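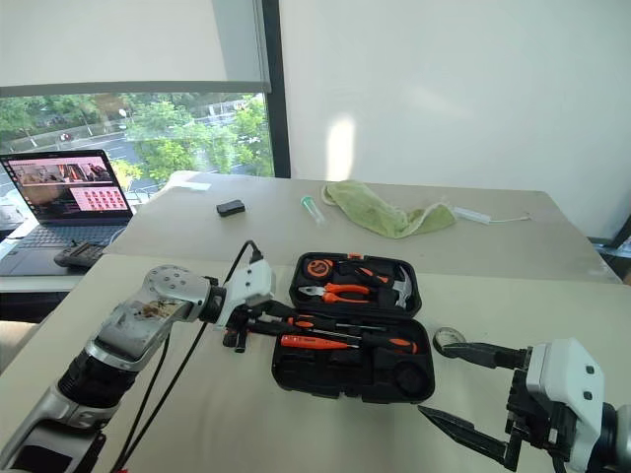
Molded Tool Cases: Your Questions

I get more mail on small household tool cases than on everything else on this site put together, and I couldn't be happier about it. A fitted case is a wonderful thing! Everything has a pocket, and when you open it up you know in one second what's missing. These are the questions that come up most. If yours isn't covered, write to me through the contact page. (Poul Vídalín, Jurico Tool Library)

What should a first case have in it?

A hammer, pliers, a tape measure and a couple of screwdrivers will get you through a surprising amount of apartment life. Hang a picture, tighten a wobbly chair, open a stubborn battery door. Buy the case with the basics in it and add from there. We have 160 cases out on loan at the moment, and the screwdrivers get more use than anything else, by a mile.

How do I know which tool goes in which slot?

Start with the odd shapes. A round pocket wants something round, and a long channel that narrows toward one end is usually meant for a screwdriver. The hammer comes next, because so few places will take the head. Once those are home, the rest is quick. If you have to push hard, try another slot. I keep a phone photo of my own case fully packed, and I still look at it!

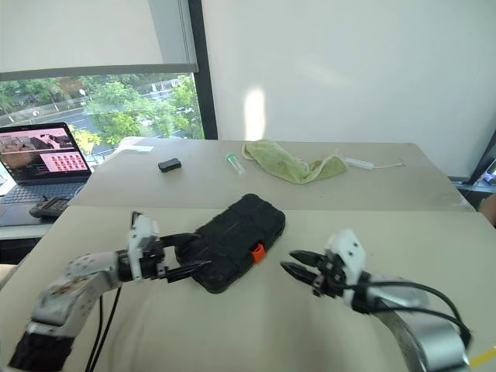 Shut, with the orange-red latch on the lower right side.

Mine won't close flat. Is it broken?

Probably not. Nearly always it's a handle riding up on a ridge. Open it again, press along each tool with your thumb, and feel for the one that rocks. Then check the edges for a stray screw or a bit of grit. Please don't lean on the lid to force the latch. Latches are small and they do snap.

Both halves hold tools. Which one do I fill first?

Lay the case open on a table and fill the lid side first, giving each tool a good firm press so it grips. Then do the tray. When you close up, swing the emptier half over onto the fuller one and you'll have a lot less rattling around. Loved this tip when a borrower passed it on to me and I've done it that way ever since.

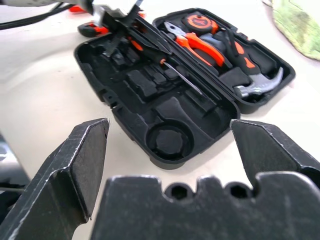 Lower half nearly empty, tape measure and pliers still in the lid.

Can I use the empty pockets for other things?

Yes, please do! Picture hooks, a pencil stub, spare fuses, a few wall plugs in a little bag. A roll of clear tape is worth having nearby too, though most rolls are too fat for the case and have to live beside it in the drawer.

How do I clean the insert?

Take every tool out, turn the case over and tap it. Go over the pockets with a soft dry paintbrush, then wipe with a damp cloth and a drop of dish soap. Leave it open overnight before you put metal back in.

I lost one tool. Do I need a whole new set?

No! Measure the slot and take the measurements to the store with you. The Lykkegaard branch keeps a box of orphaned tools by the door, free to members, and Friday evening is when it gets topped up.

Can I borrow a case before I buy one?

Of course. Loans are for 2 weeks and you can renew once. Bring it back with the tools in their slots and you'll make my day.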